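Unit 4: Clear plastics in food packaging

Handout to accompany the second lecture. Read it before the practical session. The Kerkon data sheets are in the course folder and are not repeated in this text.

4.1 Why clarity matters

A clear pack lets the buyer inspect the contents without opening it. For salads, cut fruit and bakery goods this is often the main reason for choosing one material over another. Clarity depends on how far light is scattered on its way through the wall. Scatter has two sources: the bulk of the material and its surfaces. A smooth wall of an amorphous polymer scatters very little. A partly crystalline polymer scatters more, as crystals and the regions between them bend light by different amounts.

Two quantities are used in specifications.

Haze: the share of transmitted light that is scattered away from the incoming beam by more than a set angle. High haze gives a milky look.

Gloss: the strength of the mirror-like reflection from the surface at a stated angle. A pack can have low haze and poor gloss if the tool surface was worn.

Do not confuse haze with tint. A tinted tray may have very low haze.

4.2 Common materials

PET. Amorphous when cooled quickly from the melt. Stiff, clear, a fair barrier to oxygen. Softens well below the boiling point of water, so unsuitable for hot filling unless crystallised, at which point it turns opaque.

Polystyrene (general purpose). Very clear and easy to form. Brittle; corners crack under impact. Poor resistance to fats and some oils.

Polypropylene. Partly crystalline, so naturally hazy. Clarifying agents give smaller crystals and a clearer wall. Good resistance to heat and fatigue – hence its use for hinged lids.

PLA. Clear and stiff, with a low softening point. Composting needs industrial conditions; the claim on a label should say so.

4.3 Thermoforming

Most shallow tubs are made from sheet. The sheet is heated until soft, drawn into or over a tool by vacuum or air pressure, cooled and trimmed. As the sheet stretches, the wall becomes thinner. The draw ratio is the surface area of the formed part divided by the area of sheet it was formed from. At a draw ratio of 2, the mean wall thickness is half that of the sheet. A sheet of 1,000 micrometres therefore gives a mean wall of 500 micrometres, although the local figure may be much lower.

Thinning is worst where the sheet touches the tool last. In a female tool this is the bottom corner. Rounded corners spread the stretch over a larger area and also make the part easier to release. The Tultmont case study (see reading list) shows the effect of corner radius on crush strength.
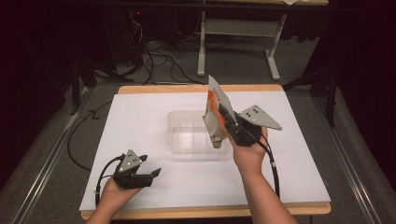 4.4 Faults affecting appearance

Chill marks: sheet touched a cold tool too early.
Webbing: folds of surplus material, usually between deep features.
Whitening: sheet stretched while too cool.
Scuffing: contact between nested parts in transit.

4.5 Reading

Jayasinghe, chapter on sheet forming. Nenov, sections on haze and gloss only.
Bring your worked answer on draw ratio to the practical.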